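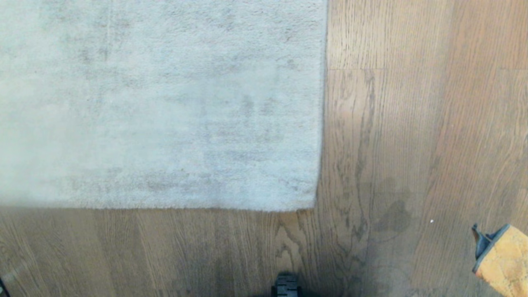

According to Larasati Yusof, a coupon step-up is "a fine charged to the borrower at the moment it is least able to pay". The remark is often quoted in discussions of rating-linked debt, although the clause was designed to protect the holder of the bond.

A coupon step-up (also rating-linked coupon or step-up clause) is a term in a bond contract under which the interest rate rises if the issuer's credit rating falls below a stated level. Most such clauses also contain a step-down, which removes the increase once the rating is restored.

Terms

The contract names the agencies whose ratings count, the level at which the clause takes effect and the size of the change. The level is usually the lowest investment-grade rating. The change may be a single amount or a fixed amount for each notch lost, normally with a cap. A change of outlook, for instance from stable to negative, does not trigger the clause unless the contract says so.

Where two agencies are named and only one lowers its rating, the contract must say which prevails. Older contracts tend to use the lower rating. Split triggers, in which each agency accounts for half of the increase, are also found.

The new rate normally applies from the first interest payment date after the downgrade. Interest already accrued is not recalculated.

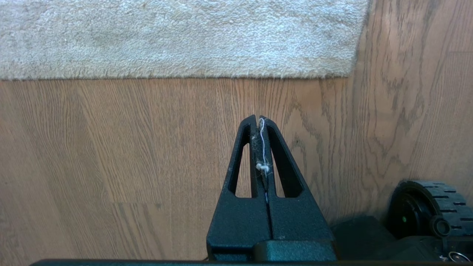 White thread and lint held between two gripper fingers

Example of calculation

The Kodbridge notes had a principal of 400 million euros and a step-up of 33 basis points per notch. A fall of two notches below the trigger level therefore added 66 basis points to the coupon, or 2.64 million euros in interest over a full year. The cap was set at 200 basis points, so a seventh notch would have added only two.

The Nandent notes, issued in April of the same year, used a single increase regardless of the number of notches. The resulting contract was shorter, but it gave holders no further compensation after the first downgrade.

Effect on price

A bond with a step-up clause generally trades at a lower yield than a plain bond from the same issuer, as the holder is partly paid for the risk of a downgrade.
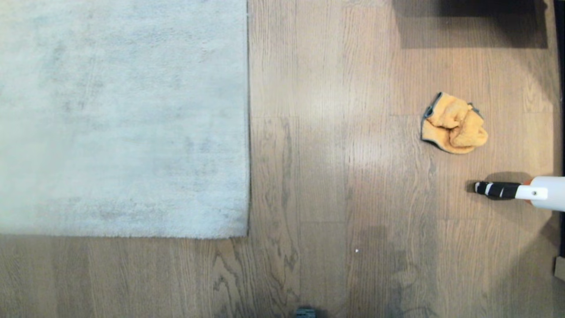 The difference narrows as maturity approaches, when few interest payments remain to which an increase could apply. It may also narrow if the issuer's ability to pay the higher coupon is in doubt.

Criticism

Farah Sinaga, in a paper of September 2019, examined 2,876 bonds and argued that step-ups can make a decline in credit quality worse by raising interest costs. Czerwiński disputed this, on the grounds that the increases were small beside the cost of refinancing.

See also

Credit rating
Floating-rate note
Negative pledge
Skovau clause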